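Helar hand gripper: left finger drifts out of line, shimming vs replacing

I look after one hand-held Helar unit at our Riihimäki shop. Since August the finger mount has needed retightening every 18 sessions, and the Prundent manual says that should never happen. I don't buy it. Has anyone shimmed theirs?

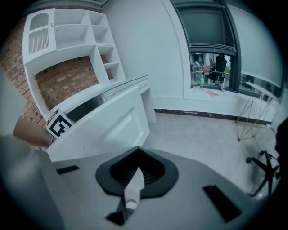
Posted by Uchenna Balogun » 2023-11-11
Senior member, 2122 posts

Shims hide the problem. Pull the finger, clean the seat, look for a crack at the screw boss. I've yet to see one of these "drift" that wasn't overtightened first. What torque are you using?

skellgate_tom wrote:
Whatever the manual says, and I don't trust that number either. Mine slipped at it. I added a 2 mm shim and it grips fine.

Fine on what? A big square part proves nothing. Try a marker held upright between the ribbed pads, then put it down inside a cubby where you can't swing your wrist. If the fingers don't meet evenly, a thin barrel will show you.
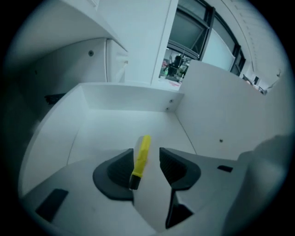
Thabiso Pillay: One marker isn't a test either. Swap the left and right pads first. If the fault moves with the pad, leave the mount alone.

Swapped them tonight. Fault stayed on the left. Still not buying a new mount until I've seen that boss.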